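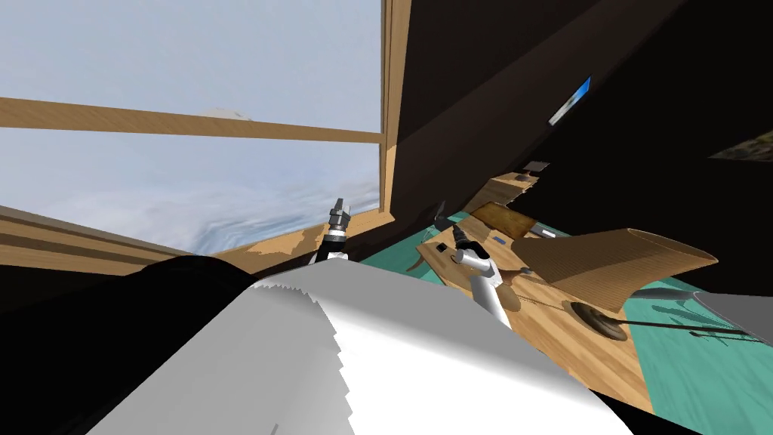

Sugeng Hidayat schrieb mir gleich nach dem ersten Upload, ihm fehle bei servitus jede Angabe, ob nun das Recht oder die Belastung gemeint ist, und ohne die könne er mit der Liste wenig anfangen. Stimmt! Seit Version 2 gibt es dafür die Spalte seite, mit den Werten recht, last und offen.

Grula: Wortliste zu den römischen Dienstbarkeiten

Was drin ist
1202 Belegstellen als CSV, UTF-8, Trennzeichen Semikolon. Rund 1000 davon stammen aus den Digesten, der Rest aus den Institutionen und ein paar Stellen bei Cicero, die ich einfach mag (ja, das ist keine saubere Auswahl).

Spalten
id, lemma, wortform, stelle, kontext, uebersetzung, seite, notiz

Die Übersetzungen sind von mir, nah am Latein und stellenweise etwas holprig. Wer schönes Deutsch sucht, nimmt lieber eine gedruckte Ausgabe. Bei iter, actus und via habe ich die lateinischen Wörter stehen lassen, »Weg« passt ja irgendwie auf alle drei und hilft dann keinem weiter.

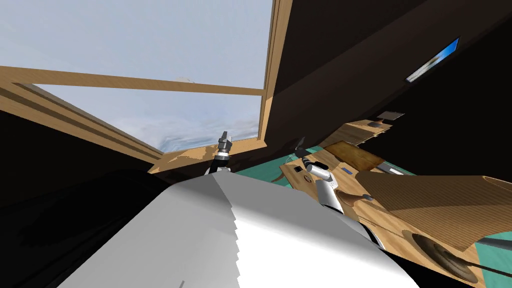

Am meisten Arbeit haben lumen und prospectus gemacht. Beide landen im Deutschen schnell bei »Licht« oder »Aussicht«, aber Paulus trennt sie in D. 8,2,16 ausdrücklich: lumen heißt, dass man den Himmel sieht, id est ut caelum videretur, und prospectus reicht auch nach unten. Das Fenster hier mit seinem Querholz und den Wolken dahinter wäre also schon ein ganz ordentlicher Fall von lumen, und ob man auch prospectus notieren darf, hängt davon ab, was man weiter unten noch zu sehen bekommt. In der Liste sind es deshalb zwei Lemmata, auch da, wo meine Übersetzung zweimal »Licht« sagt.

Geprüft
Pui-shan Liao hat 30 Zeilen gegengelesen und mir vor allem falsche Paragraphenzahlen angestrichen. Die sind korrigiert, in den übrigen Zeilen stecken bestimmt noch welche!

Bekannte Lücken
stillicidium und flumen sind noch nicht sauber getrennt. Bei tignum fehlen die Pluralformen, die kommen im Oktober.

Nutzung
Frei für alles, Namensnennung wäre nett. Fehler bitte mit id und Stelle melden.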